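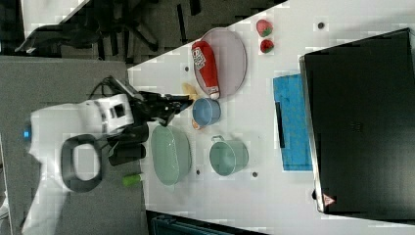
The arm over the test table at Skadness, with a ketchup bottle on the plate and a light blue cup beneath the gripper.

Software that plans the movements of a robot arm has long been judged on whether the arm reaches its target. The group led by Elsie Furnival at the Skadness laboratory has spent the past three years on a different matter: what the software should do when it is no longer sure where the target is.

The result is a planning package called Mamano, which enters its second round of trials in October. It sits between the perception system, which reports what is on the table, and the controller, which drives the joints. Most planners of this kind accept a single position for each object and work out a path to it. Mamano keeps several possible positions at once and gives each of them a weight. Where they agree, the arm moves at normal speed. Where they differ, the planner slows the approach, or asks for another look from the wrist before the fingers close.

"A planner that is told one thing will believe it," said Dr Furnival. "We wanted one that could be told three things and act sensibly on all of them."

The trials use kitchen items and toy food, which bring the difficulties the group wishes to study. Glossy surfaces confuse depth estimates. A bottle lying across a plate may be reported as one object or as two. Small items are easily hidden behind larger ones, and the gripper itself blocks part of the wrist view at the moment when that view matters most.

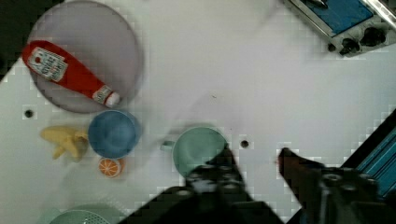 The view from the wrist. The gripper's fingers hide part of the mint-green cup.

This last problem was taken up by Gadisa Wolde, who wrote the part of the package that deals with hidden regions. His module marks the area covered by the fingers as unknown, where earlier versions had treated it as empty. The change took 15 lines of code and several months of argument – chiefly over how long an object should be remembered once it has passed out of sight. The present limit is 60 planning cycles, after which the object's weight is allowed to fall.

Hamisi Kimaro, who maintains the replay tools, regards these as the more lasting part of the work. Each run is stored with every plan that was considered and rejected, so that an engineer may stop at any cycle and see why one path was preferred. A set of 100 stored runs is now replayed against each new version before it is allowed on to the arm.

Questions remain. Howard Lightfoot of Staniforth, the engineering firm that supports the project, has noted that cautious planning costs time, and that a commercial user may not accept a slower arm. The group has agreed to report cycle times alongside its other findings. Work on soft and folded objects has been put back until the memory limit has been settled.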